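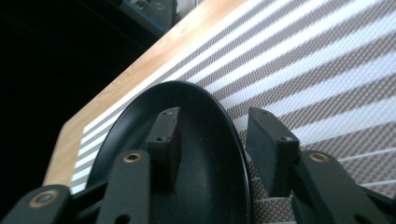 Hema Achari

Section 2. Setting up appointment intake for a skin clinic

This section covers the first configuration of the Plevum intake module for an outpatient dermatology practice. Complete it after the server software is installed and before front desk staff receive their accounts. Connection to the records system is handled by Jitbridge and is described at the end of the section.

Last revised 10 August 2024

Before you start

You need the following:

- An administrator account with the Clinic Setup role.
- The list of physicians who will accept appointments, with their specialties.
- The referral policy of the practice, in writing.
- The Jitbridge site key. The key is printed on the license letter and is also shown under Account, Licenses.

Caution: Do not run this procedure on a live site while the front desk is booking. Open appointments are locked while the visit types are rebuilt, and unsaved bookings are lost.

Creating the clinic profile

1. Sign in and select Setup, Clinics, New.

2. Enter the clinic name as it should appear on patient letters. The name cannot be changed once the first letter has been issued. To use a different name after that point, close the profile and create another.

3. Select the time zone. Reminder messages are sent according to the clinic time zone, whatever the setting on the workstation.

4. Under Location, enter the street address, the floor and the suite. Directions for patients go in the Arrival Notes field, which accepts up to 1,000 characters. Line breaks count as characters.

5. Select Save. The status at the top of the page changes from Draft to Inactive. The profile stays inactive until visit types and physicians have been added.

Adding visit types

A visit type sets the length of the appointment, the room required and the questions shown to the patient. Plevum installs a starter set for dermatology. Review each entry before use.

1. Open the clinic profile and select Visit Types.

2. Select Load Starter Set, then Dermatology. The set contains 191 entries, most of them switched off. Only entries marked On are offered for booking.

3. Switch on the entries the practice uses. A general clinic will normally need new patient visit, follow-up, full skin exam, patch test placement, patch test reading, minor procedure and suture removal.

4. For each entry, check the value in Duration. Cleanup time between patients is entered separately under Turnover and must not be added to Duration.

5. For procedures, set Room Class to Procedure. If the field is left blank, the visit can be booked into any open room, including consultation rooms with no sink.

6. Select Rebuild. Wait for the message "Visit types saved" before leaving the page.

Note: Cosmetic visits use a separate billing path. Set Payer to Self for these entries. If Payer is left at Default, the system requests insurance details from the patient and the booking cannot be completed online.

Note: Patch testing requires linked visits. Open the placement entry, select Linked Visits and add the reading entries in order. The interval between linked visits is set by the clinical lead. The starter set leaves it blank on purpose.

Adding physicians

1. Select Physicians, Add. Search by last name or by license number.

2. Assign one or more specialties. Specialty controls which referrals are routed to the physician. A physician with no specialty receives no referrals but can still be booked directly.

3. Enter the weekly template. Blocks may not overlap. If two blocks touch, leave Turnover switched on for the earlier one.

4. Under New Patients, select Accepting, Referral Only or Closed.

5. Save, then repeat for the next physician.

Caution: Changing a physician from Accepting to Closed does not cancel visits already booked. Those visits must be moved by hand from the Schedule page.

Setting up the intake questionnaire

Patients complete the questionnaire online or at the front desk. The standard form asks for the reason for the visit, the body area, when the problem began, current medicines, allergies and past skin cancer.

1. Select Intake, Forms, Standard Dermatology.

2. Remove any question the practice does not want. Questions marked with a key are required by the allergy check and cannot be removed.

3. To add a question, select Insert and choose an answer style. Use Short Text sparingly, as free text answers are not searchable in reports.

4. Under Photo Upload, choose Off, Optional or Required. Required is not recommended for full skin exams. Patients without a suitable phone cannot submit the form.

5. Under Alerts, enter the group that receives urgent answers. The group must have at least 2 members. With fewer, the Alerts page shows an error and the form cannot be published.

6. Select Preview and complete the form as a test patient. Check that the answers appear on the Intake tab of the chart.

7. Select Publish.

Caution: The alert function is not monitored outside clinic hours. The published form must carry the emergency wording supplied in the Notices field. Do not delete or shorten this wording.

Connecting to the records system

1. Select Setup, Connections, Jitbridge.

2. Enter the site key. Letters are case sensitive. Do not copy the hyphens.

3. Select Test. A green mark next to Send and Receive indicates that both directions are open. If only Send is marked, the return port is blocked and the network administrator must open it.

4. Select the matching rule for patient records. Strict requires name, date of birth and record number. Standard requires name and date of birth, and places uncertain matches in the Review queue.

5. Select Activate. The status of the clinic profile changes to Active.

Note: Sites that previously used Tremetti for scheduling should import old appointments before step 5. Imported appointments are read-only after activation.

If activation fails

"No bookable visit": every visit type is off, or no physician has a weekly template.

"Key in use": the site key is assigned to another profile. Release it from that profile first.

"Form not found": the questionnaire was saved but not published.

For any other message, record the text and the time and send both to site support, attention Shaohua Xia. Do not include patient names in the request.

Continue with Reminders and Recalls.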